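外務省オラベツ庁舎の一般公開に行ってきた

日曜の朝9時、オラベツ(Oravec)の外務省庁舎の前にはもう列ができていた。年に一度、外交官の職場を市民に見せてくれる日である。配られた整理券は679番。外交とは待つことだと聞いたことはあるが、門の外から実習が始まるとは思わなかった。

荷物検査を抜けると、20人ずつの組に分けられる。私たちの案内役は儀典局のエルジュビェタ・ドゥダさんで、赴任と離任の手続きを担当しているという。大使が一人替わるのに必要な書類は、彼女の部署を通るものだけでおよそ70枚。相手国の同意を求める文書、信任状、前任者を呼び戻すための解任状。解任状はたいてい後任者が信任状と一緒に届けるのだそうだ。自分の「辞めました」を後輩に持って行ってもらうわけで、うらやましい制度だと思った。

2階の信任状捧呈の間では、参加者が大使役をやらせてもらえる。入口から4歩進んで一礼、封筒を渡してまた一礼。私の前の男性は緊張のあまり封筒を持ったまま握手をし、そのまま持ち帰りかけた。ドゥダさんは「本番でも見たことがあります」と言ったが、どこの国の大使かは最後まで教えてくれなかった。口の堅さは本物である。

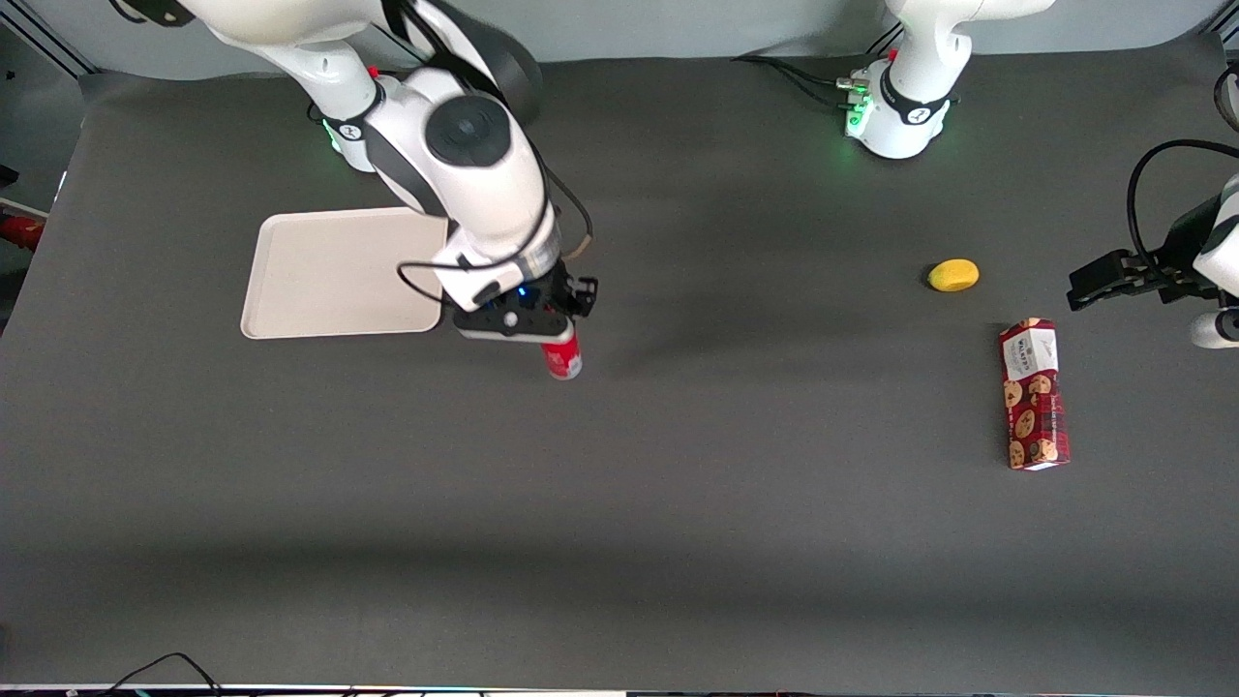
続いて3階の会議室で、次官級人事についての講話を聞いた。話し手は元大使のマールティンシュ・リエピニャさん。事務方トップの次官は政権が替わっても残ることが多く、新しい大臣に最初に説明するのは「できること」より「前にもやってみたこと」なのだという。会場は笑ったが、後ろに並んだ現役職員は誰も笑っていなかった。

質疑では、小学生が「大使の仕事でいちばん大変なのは何ですか」と聞いた。答えは「立食」。2時間立ったまま、食べずに、食べたように見せるのがこつらしい。

昼は地下の職員食堂が開放されていたので、豆のスープとパンにした。味は中立的だった。売店には省の紋章入りの鉛筆と、歴代の条約をあしらった絵はがき。批准書の絵はがきを誰に出せばいいのか迷って、結局2枚買った。

旅券課の窓口見学は午後1時で締め切られていて、今回は入れなかった。見たい人は先にそちらへ回ったほうがいい。庁舎へはザンディーネ(Zondine)方面のバスで終点まで。帰りの便は日曜だと1時間に1本しかなく、私はここでも待った。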